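4.3 Slip and false release during rack unloading

The longest stop in the Cesstead trials came from the gripper letting go of things it should of kept hold of. We report it at some length as it changed the rest of the protocol, and because the first explanation we gave (in the November project note) was wrong.

Set-up as in Section 3. Two-finger gripper, crosshatched pads, wrist camera, wire rack. Items were cups, bowls and small dishes, picked one at a time and moved to the shelf. The controller was the Grurnenora stack with the default grip monitor switched on. 3647 picks were logged before the stop. Of these 40 ended in what the log calls "release, unplanned". Most were harmless, the item dropped a short way back on to the rack. In 8 cases glass broke, and in 3 of those the arm carried on with its next move over the broken pieces. This last part is the safety matter. A person reaching in to clear the rack would have had no warning that the arm was still live.

First guess was worn pads. We changed both pads and ran the same items again. No real difference. Second guess was the grip force being set too low for smooth glass – raised it, and got fewer slips on plain tumblers but more drops on cups with a raised pattern near the rim. That made no sense under the worn pad story and we should have seen it sooner.

The fault was in the monitor. It takes finger width and motor current, and decides from both whether an item is still held. When a cup turns a little between the fingers the width changes quickly, and the monitor (Nikolovski variant, short window) reads the change as the item having gone. It then opens the fingers to get ready for a retry. So the cup was not slipping out. It was being let go. Replaying the logs offline with a longer window removed almost 40 of the false calls, the remainder being one true slip.

Frosted and tinted glass made matters worse. The wrist view was meant to act as a second check, but the check looks for a clear outline of the item between the fingers, and with see-through walls it often found the rack or the gripper's own parts instead. Fig. 4 gives a typical wrist view with a glass cup tilted over.

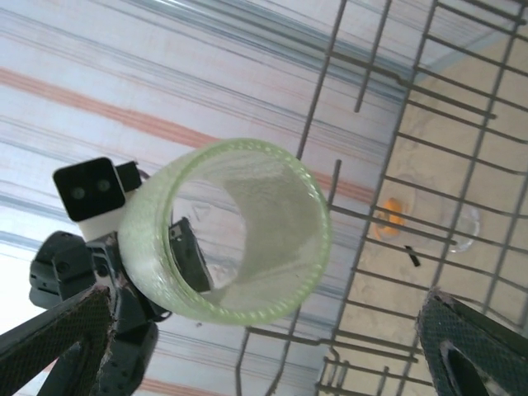 Figure 4. Wrist view, green frosted cup, rim towards the camera.

In such views the outline check gave "no item" even with the cup well inside the fingers, so it agreed with the monitor at just the wrong moment. Two checks, both wrong in the same way, and no third.

Changes made after the stop: longer window; fingers do not open on a lost-item call, the arm holds still and asks for a person; any drop call also cuts the next move. The outline check is kept for opaque items only. The Ferance rig, which shares the same monitor, has been changed to match. Hold-and-ask costs time and we have not yet measured how much, the figures in Table 2 are all from before the change and shoud be read with that in mind.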